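Lecture 7 handout: Buying a hand-held gripper kit. The Flando kit under review
Instructor: Nikau Whitcombe. Lab: Mawuli Akolgo

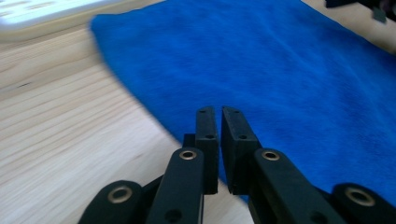 Fig. 1. Gripper over the blue cloth, fingertip pads open.

Notes are rough, typed up between sections. Bring them to lab. Slides won't be posted for this one.

Where we are

Last time: full arms, what they cost, who can run them. Today the cheap end. A kit you hold in your hand, with a camera on it, used to record a task so a policy can be trained from the recordings later. No arm needed on the bench while recording. Arm comes in at playback, Lecture 8.

The kit we look at is the Flando, sold by Tarkent. Prando sells something close to it and we compare at the end. Moodley is the service side (they take your recordings and send back cleaned episodes). You are reviewing all three as a buyer would. Write the report for somebody who has to sign for the money and has never held one of these.

What to look at on the hardware

Linkage. Flat black arms, inner and outer pair, closing in toward the fingertips. Brass-colored grommets in the link ends, four of them in view in Fig. 1. Check for play at those points before anything else. Hold one pad still, wiggle the other. If it rocks, write down how much. Play at the joint gets bigger by the time you are out at the tip, do the lever arm sketch from Lecture 3 if you don't believe me.

Pads. Black plastic, rectangular, two small holes on the outer face. Look at how they meet when closed. Top edge first? Bottom edge? Flat across? A pad that meets at the top only will pinch thick things fine and lose thin ones.

Spares. Ask for the price of a pad set and a link set seperately. Sellers like to quote the whole front end.

Camera view. What does the camera see past the fingers? Gripper parts take up a fair bit of the lower picture in Fig. 1, and the cloth runs on behind them. Question for your report: at the moment of the grasp, is the thing you are grasping still visible? Look at the gap between the pads.

Blur. Fig. 1 again. Fingertip pads mostly usable, wood grain smeared. Moving your hand fast costs you the background, and the background is what the tracking leans on. Move slower than feels natural. Ha-neul Bang's section did this lab in January and speed was the top complaint in nearly every report.

Why cloth

Rigid blocks make every kit look good. Cloth doesn't. No fixed shape, no one right place to grab, edge is thick in one spot and flat in the next. Fuzzy fabric is kinder than slick fabric, so don't write "handles textiles" off a microfiber-type cloth alone. Say what cloth you used.

Also color. Strong blue on pale wood is easy for anything that segments by color. Repeat with a cloth close to the table color, if you can find one. Kekeli Abubakari has a box of remnants in the lab cabinet, ask first, put them back.

Task for lab

Pick up by the edge, lift clear, set down. One fold if you get that far, nobody is graded on the fold.

30 episodes per pair. Swap hands-on person halfway. Don't flatten the cloth between episodes, drop it and take what you get. Log each one as: clean grasp, slipped, missed, or bad recording. Bad recording is its own category!! Last year people threw those out and the kit came out looking better than it was. Keep them in.

Start with the pads open and over the cloth near a border, then close. Don't rest the kit on the table to steady it. If your wrist gets tired say so in the report, that's a finding.

The service part

Moodley's offer, as quoted to us: upload up to 500 episodes a batch, cleaned set back in 7 days. Things the quote sheet leaves out and you should ask:

what they count as an episode
do they charge for the ones they reject
who keeps the raw video, and for how long
file format coming back, and does it load in what we have

Abdul-Rahman Arthur will sit in as the vendor contact for the Q and A. He knows the terms. He's not going to volunteer anything you don't ask.

Tarkent vs. Prando, short version

Same general idea. Tarkent sells parts one at a time, manual is thin, calibration steps are on a loose sheet (get the newer one, the old sheet skips a step). Prando has the better manual and a worse return policy, you pay freight both ways. Prando pads feel softer to me but I haven't measured it so don't quote it. Prices for both are on the sheet at the front desk, they change, use the sheet.

Report

2 pages max. Table of your episode counts, one paragraph on play in the linkage, one on camera view, then buy / don't buy / buy with changes. Pick one. "It depends" gets sent back to you. Attach the raw log.

Safety and housekeeping

Fingers out of the linkage while closing. It's a hand kit and it won't break anything, but it pinches. Long hair back. Charge the unit when you're done, the cable lives in the left drawer. If a grommet works loose tell Mawuli, don't glue it.

Reading before next lecture: the Tarkent manual, front section only, and the course notes on calibration.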